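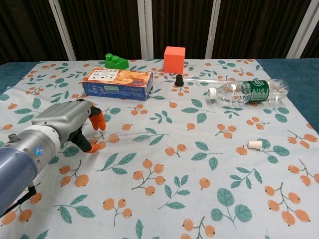
Grevum: omnibus or track down the old trades?

Comics and Graphic Novels > Reading Advice

mossgate
Posted 23/01/2025
I borrowed the first Grevum trade from the library, read it in one evening and now want the whole run. The trouble is deciding how to buy it. There are 18 of the old Zotov trades and half of them seem to be out of print. Then there are the new omnibus volumes. The first one is out, the second is supposed to come in April, and I can't find a page anywhere that says whether they contain the same material.

I read mostly in bed and on the train, if that matters. I'm not a collector. I just want to read the story in the right order without missing any of it. Does anyone own both?

quarterbin
I own both. Short version: get the omnibus if you only care about the main story, get the trades if you care about the backups.

The trades printed the backup strips after each chapter, where they ran in the monthly issues. The omnibus drops most of them. The ones it keeps are all at the back in one section, and they don't make much sense there. The lighthouse backup in particular is meant to be read between chapters. It sets up the brother.

mossgate
I haven't met any brother yet, so I'll pretend I didn't see that. How many backups are missing, and are they any good?

quarterbin
Sorry about that. It's on the back cover of the second trade so I don't think of it as a spoiler.

I haven't made a list of what's missing. Quality is mixed. The lighthouse ones are great, the kitchen ones are filler, and the one with no dialogue is the best thing in the series for my money. It was left out.

tannerslane
I disagree with the idea that you need the backups. I read Grevum in the monthly issues when it came out and skipped nearly all of them. I was never lost. The main story explains the brother properly when he turns up, and I think it's a better surprise if you don't know about him.

The omnibus is also much better printed. Zotov used thin paper on the early trades and in the night chapters you can see the next page through it. The whole flood sequence is muddy in my copy of trade four. In the omnibus I could finally tell who was in the boat.

quarterbin
You skipped the silent one?

tannerslane
I did. I've read it since. It's fine.

foldedcorner
Train reader here. The first omnibus is a brick. I tried it on my commute for a week and gave up. You need both hands and a lap, and if you're standing you can forget it. The complete series is 2230 pages, and Zotov is putting it all in three books, so you can work out what each one is going to weigh.

The trades are the right size for a coat pocket. The first is the only thick one.

mossgate
Thanks, that's useful. The library copy of the first one is 322 pages and I thought they'd all be like that.

foldedcorner
No, that's the later printing of the first trade, the one that folded in the two prequel issues. The rest are thin. Some of them are really thin for what people are asking for them now.

halfbleed
Be careful with that first trade. There are two versions with the same cover. The earlier one doesn't have the prequel issues, and sellers mix them up all the time. Ask for the page count before you pay. I ended up with two of the short one and still didn't have the prequels.

On the main question, I'd go digital. The whole run is on Pluvitz, with the backups, in the order they were published. It costs less than either print option and you can read it on the train.

tannerslane
The Pluvitz scans of the early chapters are from the same bad printing, though. If you zoom in on the flood pages it's still mud.

halfbleed
They replaced those files. I don't remember when, but mine updated and the color is different now. The water is green instead of gray.

tannerslane
Okay, I didn't know that. I last looked at it a good while ago. Green seems like an odd choice. It's gray in the omnibus.

halfbleed
It's green in the original issues too. I have that one in front of me.

quarterbin
Can confirm green in the issues. The omnibus was recolored. There's a note about it on the copyright page in tiny type. I don't hate it, but the sick ward scenes lost something. They used to be that ugly yellow and now they look like any other indoor scene.

ghostpanel
I'm going to be the one who says don't buy the omnibus, for a different reason. The binding on mine cracked at the first reading. I wasn't rough with it. I opened it on a table, read it over a few evenings, and by the end a section near the middle had come away from the spine. I sent it back to Nuttall and they replaced it, and the second one is holding up. A friend's copy has done the same thing though.

foldedcorner
Mine's fine, but like I said, I stopped partway through it.

tannerslane
Mine's fine too and I've been through it twice. Was yours from the first batch? I think some of those were stored badly somewhere. That's only what I heard from my shop, so take it for what it is.

ghostpanel
It was a preorder, so it must have been the first batch. The replacement has a slightly different spine, with the title lower down. Might be worth looking for that if you order one.

mossgate
This is more complicated than I was hoping. Let me see if I have it right.

The omnibus has the main story, better paper, new color and some backups stuck at the end. It's heavy and some copies fall apart. The trades have everything but the early ones are badly printed, some are hard to find, and I need the long version of the first one. Pluvitz has everything and the original colors.

Do I own the files on Pluvitz, or is it one of those where they can take it away?

halfbleed
You can download them. Some publishers on there are read-in-app only, but Zotov allows downloads. I keep mine on a backup drive.

quarterbin
One correction. The trades don't quite have everything. The crossover chapter with the other Zotov book isn't in any of the Grevum trades. It's in the other series' trade, which is long gone. The omnibus is supposed to include it in volume two.

If they do print it, that's the one good argument for the omnibus in my view. It ends on a scene that gets mentioned constantly afterward, and trade readers always think they've skipped a page.

foldedcorner
So that's what that was! I went back and checked the page numbers when I got there. I thought I had a misprint.

tannerslane
I'd forgotten the trades left it out. That's a pretty big hole. It's odd to tell a new reader the trades are the complete version when a full chapter is missing from the middle.

quarterbin
I said get them if you care about the backups. I do take the point.

ghostpanel
Does Pluvitz have the crossover?

halfbleed
Yes, but it's listed under the other series. Search for Grevum and sort by date and it should show up. You have to buy it separately. Read it after the chapter where the bridge closes and before the funeral.

mossgate
Is the funeral a spoiler?

halfbleed
There are a lot of funerals.

mossgate
Fair enough. I think I'm going to carry on with the library trades as far as they go. They have the first few and then a gap. After that I'll fill in from Pluvitz, including the crossover. If I still love it at the end I'll look at the omnibus set for the shelf, and by then we should know how the bindings are doing.

tannerslane
Sensible. I'd still say don't read the flood on a phone. Those are double-page spreads and they were drawn to be seen large. Use a tablet at least, or a computer screen.

foldedcorner
Agreed on that. Also turn off the guided panel view if the app has it on. It cuts the spreads up in the wrong order. I read a whole conversation backwards.

quarterbin
And read the backups as you go. Even the kitchen ones, they're only a few pages each.

tannerslane
Skip the kitchen ones.

papercut_annex
Coming in with a question, hope that's okay. I have the trades up to ten and want to stop collecting them. Does the second omnibus start anywhere near there, or will I be buying a lot of the same pages again?

quarterbin
You'll have overlap. The listing at Nuttall says volume two begins with the ferry chapter, which is in trade seven. You'd be rebuying everything from there up to where you are now, though you'd get the crossover if the listing is right.

papercut_annex
Hmm. The later trades are the ones that are hard to find, too. I was outbid on twelve again last night. I may just wait for April and put up with the overlap. Does anyone want seven to ten if I do? They're in good shape apart from a library stamp inside the cover of nine.

foldedcorner
I need eight and nine. The stamp doesn't bother me. I'll send you a message.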